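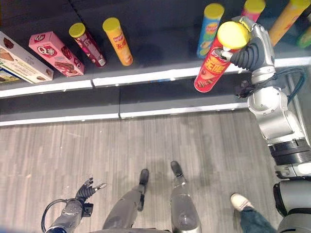
Refacing a snack shelf

Applies to boxed wafers and chip cans on open shelf units.

1. Take everything off the tier, one segment of the front strip at a time.
2. Wipe the shelf, then the strip. Crumbs collect in the seams between segments.
3. Check dates. Pull anything with less than 30 days left.
4. Stand boxes upright, printed face out, flush with the strip.
5. Stand cans with the lid up and the logo forward. Group them by color. Leaning cans roll when a neighbor is sold.
6. Close gaps by moving stock sideways toward the left end.
7. Log the tier on form 624.

Allow 15 minutes per tier. Empty lower tiers are wiped but not filled until the upper one is done.

Pornthip Sriwong, Andthorpe store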